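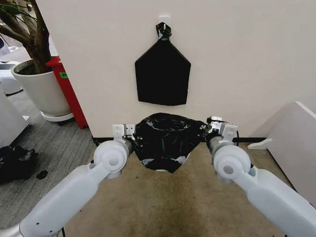
**Lucie Chan**
Technical Writer, Facilities Handbook, Lachance Building

## 6. Waste Bags: Hanging, Opening and Changing

This section covers the black plastic bags used at the wall points in the shared rooms. It does not cover the lidded bins in the kitchens (Section 7) or glass and paper (Section 8).

### 6.1 Terms used

- **Wall point:** an adhesive hook fixed to a painted wall, with clear floor below it.
- **Hung bag:** a bag kept on the hook by its knotted neck.
- **Working bag:** a bag that has been opened at the top and is being filled or fitted.
- **Neck:** the gathered part of the bag above the contents, where the knot is made.

### 6.2 Before you start

You will need:

- one adhesive hook, small size, with its backing strip
- black plastic bags, standard gauge
- a dry cloth
- a pencil

The walls in the older wing were last replastered in 1991 and the paint is chalky in places. Rub the spot with a dry cloth before fixing a hook. If the cloth comes away white, wipe again until it comes away clean.

> **CAUTION:** Do not fix a hook to wallpaper, to bare plaster, or to the baseboard. The strip will lift the surface when it is removed.

### 6.3 Fixing the hook

1. Choose a flat stretch of wall, away from the corner and clear of any switch or outlet.
2. Hold a knotted bag against the wall at the height you want. The bottom edge should hang clear of the baseboard.
3. Mark the position of the knot in pencil.
4. Peel the backing from the strip and press the hook over the mark. Hold it firmly for a full minute.
5. Leave the hook unloaded overnight.

**Note:** Hooks supplied by Clorninness come with the strip already attached. Hooks from the old Dodside stock have a separate strip, and the side marked with a line goes to the wall.

### 6.4 Hanging a bag

1. Gather the top of the bag in one hand.
2. Twist the neck until it holds its shape -- three turns is normally enough.
3. Tie a single overhand knot and pull it snug.
4. Loop the knot over the hook and let go slowly.
5. Smooth the body of the bag down against the wall.

A correctly hung bag lies flat. It is narrow at the neck, slopes out on both sides, and is widest across the body. If it leans to one side, the twist is uneven; take it down and retie it.

> **CAUTION:** The wall hook is for empty bags and light, dry waste only. Remove the bag and carry it by hand if it starts to pull away from the wall.

### 6.5 Opening a working bag

New bags cling to themselves. Forcing them tends to split the side seam.

1. Find the open end. The sealed end has a pressed line across it.
2. Rub the two layers of the open end between finger and thumb until they separate.
3. Take hold of the rim on opposite sides and draw it apart.
4. Keep the bag low, just clear of the floor, and let the lower part drop.
5. Lift and lower the bag once or twice to let air in. Creases in the body may be left as they are.
6. Check the bottom for holes. Discard the bag if you find one.

Where a bag is used with a liner, seat the liner before adding any waste. The rims should be level, and the liner should reach the bottom.

### 6.6 Changing a bag

1. Close the full bag before moving it. Press out the air gently, facing away from the opening.
2. Twist and knot the neck as in 6.4.
3. Take the closed bag to the collection bay. Do not drag it -- the floor joints will tear it.
4. Wipe the wall and the baseboard if they are marked.
5. Open or hang a replacement.

Bags go out by 5 p.m. in the main building. In the Zostgate annex, leave them inside the service door.

### 6.7 Faults

| Fault | Likely cause | Action |
|---|---|---|
| Hook slides down the wall | Loaded too early, or dusty paint | Remove, wipe the wall, fit a new strip |
| Knot slips off hook | Knot too loose | Retie and pull snug |
| Bag splits at the rim | Layers pulled before they separated | Use a new bag; see 6.5, step 2 |
| Bag swings or turns | Neck not twisted evenly | Untie and repeat 6.4 |

### 6.8 Removing a hook

Take the bag off first. Hold the hook lightly and pull the tab of the strip straight down, close to the wall, until it lets go. Strips that have been up for over 6 months may snap. Warm the remainder with a hair dryer on low and roll it off with your thumb.

Report damaged paint to Nathalie Lapointe in Building Services, giving the room number and the wall. Replacement strips are kept with the bags on shelf 3 of the supply closet.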